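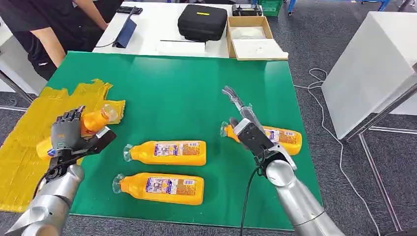
Nach 200 Tauchgängen ging mein Atemregler im Mai zur Revision. Der Mitteldruck war zuletzt auf 10,6 bar gestiegen, Soll laut Werkstattblatt 9,5 – typisch für einen verschlissenen Hochdrucksitz. Subira Temba hat Sitz und O-Ringe getauscht. Die Teile sortiert sie auf einer grünen Arbeitsmatte, wie sie auch auf dem Foto den Tisch bedeckt; schwarze O-Ringe findet man darauf schnell wieder.

Danach eingestellt auf 9,5 bar, nach zehn Minuten unverändert. Zweite Stufe öffnet bei rund 10 mm Wassersäule weniger als vorher. Nächster Test vor Judport.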